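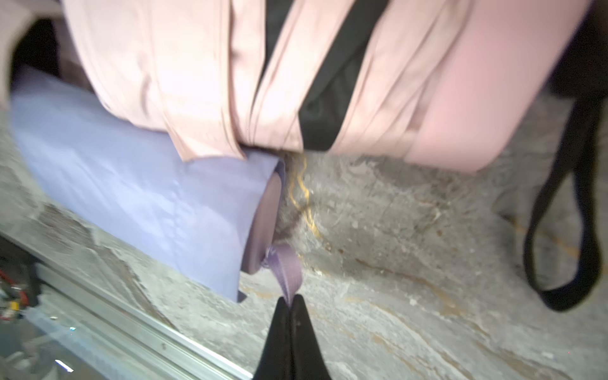
## 1. 끈 하나 잡는 게 왜 이렇게 어려운가

(첫 슬라이드 띄워 놓고 5초쯤 기다리기. 다들 화면부터 보게 두자.)

안녕하세요, Lobo 프로젝트에서 파지 정책을 맡고 있습니다. 오늘 화면은 손목 카메라 영상부터 틀어 놓고 시작할게요. 그리퍼 손가락 두 개가 연보라색 끈 끝을 딱 집고 있죠? 저는 요즘 이 장면만 보면 괜히 기분이 좋아요. 작년까지 저희 데모는 거의 컵이랑 블록이었거든요. 컵은 착하잖아요. 어제 잡은 컵이나 오늘 잡은 컵이나 모양이 같으니까요. 그런데 천은 손을 대는 순간 모양이 바뀌고, 끈은 더합니다. 얇고, 늘어지고, 바닥에 붙으면 깊이 값도 잘 안 나와요.

그래서 오늘 질문은 이겁니다. **천으로 된 물건을 통째로 잡을 것인가, 끈을 찾아서 잡을 것인가?** 저희는 이걸 로봇이 매번 스스로 고르게 하고 싶었어요.

## 2. 처음에 했던 방법 (짧게!)

- 위에서 본 영상으로 물체 영역을 따고, 가운데를 잡으러 내려간다.
- 단순하고, 생각보다 꽤 됩니다. 하나만 놓여 있으면요.
- 겹치기 시작하면 무너져요. 분홍색 천 밑에 다른 게 깔려 있으면 가운데가 어디인지부터가 애매합니다.

여기서 Nitinport 워크숍 때 받은 질문 얘기하기. "그냥 더 세게 쥐면 안 되나요?" 좋은 질문이었고, 저희도 해 봤어요. 세게 쥐면 밑에 있는 것까지 같이 딸려 옵니다. 두 개가 한꺼번에 올라오면 저희 기준으로는 실패예요.

## 3. 끈 우선 정책

핵심은 점수를 따로 매기는 겁니다. 몸통 후보와 끈 후보를 같은 자로 재면 몸통이 무조건 이겨요. 넓으니까! 그래서 저희는 판단을 2단계로 나눴습니다.

1. 고정 카메라로 어느 물체부터 건드릴지 정한다. 여기서는 끈을 아예 안 봅니다.
2. 손목 카메라가 가까이 가면 그때 끈 후보를 찾는다. 끝점과 늘어진 방향이 나오면 끈을 잡고, 안 나오면 몸통으로 돌아간다.

두 번째 단계의 "돌아간다"가 중요합니다. 초기 버전은 여기서 포기를 못 했어요. 끈이 있다고 한번 믿으면 바닥 얼룩까지 끈이라고 우기더라고요. (웃음 나오면 잠깐 쉬기) 바닥에 있는 가는 노란 선 같은 것도 자꾸 후보로 올라왔고요. 그래서 후보가 물체 쪽과 이어져 보이는지 확인하는 항을 하나 넣었습니다. 식은 부록에 있고, 발표에서는 넘어갈게요.

## 4. 작업 공간

이제 전체를 한번 보여 드릴게요. 팔은 두 대고 앞쪽 레일에 나란히 고정돼 있습니다. 물건은 접은 우산과 천 파우치를 주로 써요. 우산을 고른 이유는 욕심 때문입니다. 천도 있고, 단단한 부분도 있고, 손목 끈까지 달린 것도 있어서 한 물건으로 다 시험할 수 있거든요. 뒤쪽의 색연필 통이랑 스테이플러는 이번 실험 대상이 아니에요. 건드리면 안 되는 배경 물체로 취급합니다.

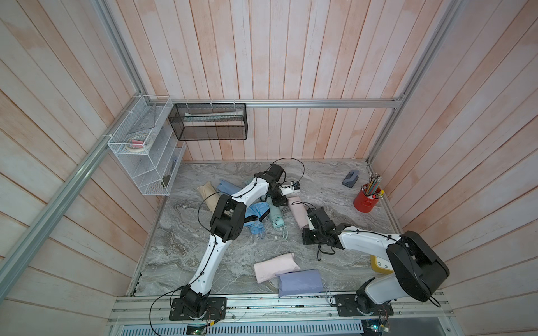 *작업 공간 전경: 두 팔과 바닥에 놓인 접이식 우산, 파우치*

색이 연해서 예쁘긴 한데 인식에는 꽤 괴롭습니다. 옅은 분홍, 연하늘, 민트가 대리석 무늬 바닥 위에 있으니까 색만으로 경계를 따는 방법은 일찌감치 접었어요. 옅은 분홍색 우산과 파우치는 서로 헷갈리기도 합니다. 저희는 색보다 접힌 결을 보게 하는 쪽으로 갔어요.

## 5. 결과

(숫자는 천천히 읽기. 지난번에 너무 빨리 지나갔다는 말 들었음.)

- 평가는 배치 13가지로 했습니다. 학습 때 안 쓴 배치만 골랐어요.
- 몸통만 잡는 기존 방식은 그중 9가지 배치에서 성공.
- 끈 우선 정책은 12가지에서 성공.

배치 수가 많지는 않아요. 이건 먼저 말해 버리는 게 속 편합니다. 그래도 겹친 배치에서 차이가 났다는 점은 저희한테 꽤 반가웠어요. 끝까지 실패한 배치는 끈이 몸통 밑에 완전히 깔린 경우였습니다. 카메라에 안 보이니 정책이 고를 수가 없죠. 몸통 잡기로 돌아가긴 했는데 들어 올리다 미끄러졌어요.

## 6. 아직 안 되는 것들

검은 끈이요! 그리퍼 손가락이 검은색이라 가까이 가면 둘이 섞여 보입니다. 손가락에 밝은 테이프를 감아 보자는 의견이 있는데, 그러면 모아 둔 데이터와 손가락 모양이 달라져서 고민 중이에요. 혹시 비슷한 경험 있으신 분은 끝나고 꼭 좀 붙잡아 주세요.

두 팔을 같이 쓰는 것도 아직입니다. 한 팔이 끈을 들고 다른 팔이 몸통을 받치면 훨씬 안정적일 텐데, 지금은 서로 순서를 기다리기만 해요. 3월에 짠 충돌 회피가 너무 겁이 많아서 조금만 가까워져도 둘 다 멈춰 버립니다. Irnville 쪽에서 쓰는 Piltach 플래너를 붙여 보는 중이고, 이건 결과가 나오면 따로 말씀드릴게요.

## 질문 받을 때 메모

- 힘 센서 쓰나요? → 안 씁니다. 손가락 벌어진 폭만 봐요.
- 끈 없는 파우치는? → 처음부터 몸통 잡기. 기존 방식과 똑같이 동작.
- 데이터 공개? → 4월 25일 정리본 기준으로 준비 중. 날짜 약속은 하지 말 것.
- 시간 남으면 첫 손목 카메라 영상 다시 틀기.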